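Dundimton Neighborhood Association
Minutes of the May meeting

The chair called the meeting to order at 7:05 p.m. in the library annex. A quorum was present. The April minutes were approved with one correction: the fence repair was billed to the grounds budget, not the events budget.

Budget
The balance in the general account is $904 after the insurance payment. Three households still owe dues for the year. Reminder letters will go out with the next newsletter. A member asked whether dues could be paid online. The secretary will find out what the bank charges for this and report back.

Mostero Street crossing
The city has answered our letter about the crosswalk at Mostero Street. They will repaint the lines this summer but will not put in a flashing light without a traffic count. Members who walk children to school said drivers coming down the hill do not slow for the bend. The chair will ask for the count to be done while school is in session. Motion to send a second letter, seconded, passed.

Storm drains
The drain at the low end of Bunnag Lane backed up again after the last heavy rain, and water reached two garages. The city crew cleared leaves from the grate but did not open the pipe. Residents on the lane were asked to take photos with the time noted if it happens again. The block captain will keep them together in one folder. 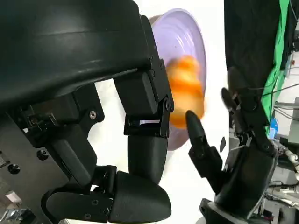
Black jointed finger and fingertip, close up.

Community garden
All plots are taken and there is a waiting list. Two plots from last year have not been cleared. The garden group will call the holders and, if there is no answer by the end of the month, offer the plots to the next people on the list. The hose at the north gate leaks at the tap and needs a new washer. Compost delivery is set for a Wednesday morning, and the gate must be left unlocked for the truck.

Summer picnic
Kotuvine Park has been reserved. Last year over 40 people came and the food ran short, so the sign-up sheet will ask for main dishes first. The grill needs a new grate. A member offered folding tables but needs help moving them. There was some discussion of a bounce house. The rental price was thought too high and no motion was made.

Other business
A dog owner asked for a second waste bag station near the park entrance. Tabled until the cost is known.
The newsletter deadline is the Friday before the next meeting.

The meeting was adjourned at 8:20 p.m.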